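Plivano publishes new briefing on water risk and company lending

27/06/2026

Plivano, an independent research group on finance and the environment, publishes today a new briefing on how banks look at water shortage when they lend money to companies. The briefing is free to read on the Plivano website.

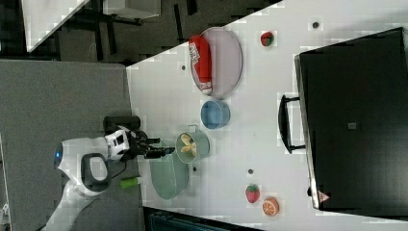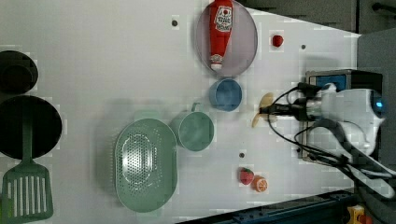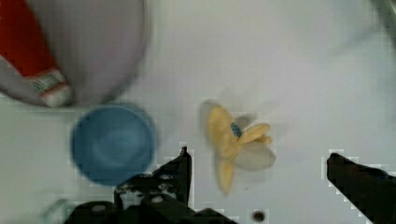
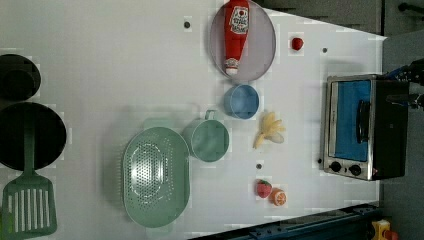 Toy fruit, a ketchup bottle and kitchen items on a white tabletop, in four views.

The briefing is called "Dry Ground: Water Stress in Company Loans". It studies 3,617 loans made to food, paper, mining and textile companies. For 1,934 of these loans, the bank's own papers do not mention water at all, although the borrower has at least one large site in a river basin where water is already short in summer.

The authors, Zuzanna Adamczyk and Doğukan Polat, also read the public risk reports of 73 lenders. Most of these reports have a chapter on carbon. Few of them explain which water data the lender uses, or how often the data is renewed.

"Banks have learned to ask good questions on emissions, and we are glad of it," said Zuzanna Adamczyk, lead author of the briefing. "With water the questions are still very general. A company can answer that it has a water policy, and the talk is finished. We would like the lender to ask from which river the water comes and who else is using it."

The briefing warns against the use of one national average for all sites of a borrower. In a country with wet mountains and a dry coast, such an average says very little. The authors propose that lenders work at the level of the river basin, and that they test each large loan against a dry period of three years.

They also propose that the results of the test are written in the loan file in plain words, so that a credit officer who is not a water expert can use them.

Clémence Rolland, director of Plivano, said: "We know that small lenders do not have a big team for this work. For this reason the method in the briefing uses only data which is open to everybody. It can be done in a normal spreadsheet."

The full method, the list of river basins and the answers received from lenders are given in the annex. Plivano will hold an online meeting on the results in October, with places for 275 people. Registration will open on the website.

Contact for the press: Emmett Gallagher, Plivano press office. Interviews with the authors are possible in English, French, Polish and Turkish.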